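Speaker Notes: Review of the Nondum Hand-Held Gripper Kit
Session length: 17 minutes, questions held to the end
Prepared for the Lopes procurement briefing, April

Slide 1. Opening

Good morning, and thank you for attending. The purpose of this session is to report on the Nondum kit, which has been offered to our member laboratories under the Zisach service plan. I will cover the hardware, two-handed work with soft goods, and the terms of the offer. Members are asked to note that this is a review and does not commit the group to a purchase.

(Pause. Confirm that the handout has reached the back rows.)

Slide 2. What is on offer

The kit consists of a pair of hand-held grippers, their marker cubes, cabling and a license for the Brarau processing software. The quoted price is 3503 dollars per kit. Calibration support is included for the first year and is charged separately after that.

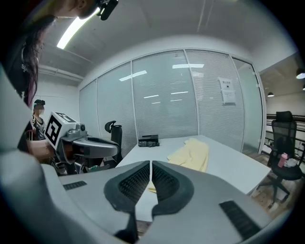

Our review gave most of its attention to the fingers, as these are the parts that members will replace most often. The supplier sells them in matched sets and asks that they be changed together. Note the ribbed rubber pads and how closely the two tips come together in the V. The grooves run fine and vertical, and our reviewers asked for a written statement of pad life. The second gripper, farther back, shows the marker cube mounted on top of the body. Members who store kits in shared cabinets should ask for the padded case - it is listed as an option and does not appear in the base quotation.

Slide 3. Two-handed work

Garment handling was chosen as the main task for the review. Cloth changes shape with every contact, and both hands must be tracked for the record to be of use. The review set contains 286 recordings. 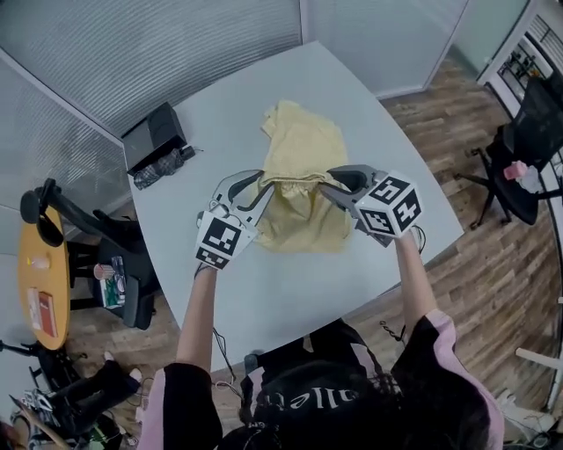 TASK NOTES: GARMENT HANDLING

The operator takes the waistband with both grippers and lifts the gathered edge. Reviewers were asked to comment on reach, wrist comfort and the behavior of the cables. The comments on cables were mixed. We recommend that members set a fixed routing before the first session and keep to it.

(If time is short, go directly to Slide 4.)

Slide 4. Working space and service terms
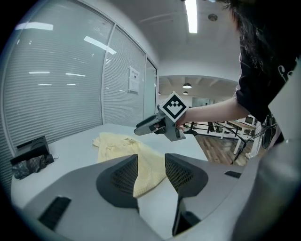 The Zisach plan includes a site visit before delivery, at which the supplier advises on table height, lighting and marker visibility. Members should prepare for this visit with care. Lighting deserves particular attention in rooms with glass partitions; the bright reflections across the blinds are typical of what a site adviser will want to discuss. The marker on the gripper carries a thick black border on white, and the supplier asks that it be kept clean and free of tape. Replacement cubes are shipped within 2 working days under the plan.

Slide 5. Recommendation

The review group recommends a limited trial of the Nondum kit at member sites that already handle textiles. Sites with other needs may wish to wait for the revised finger set. Requests for the full report, including the price schedule, should be sent to the Lopes office before the end of the month.

(Leave the contact slide on screen during questions.)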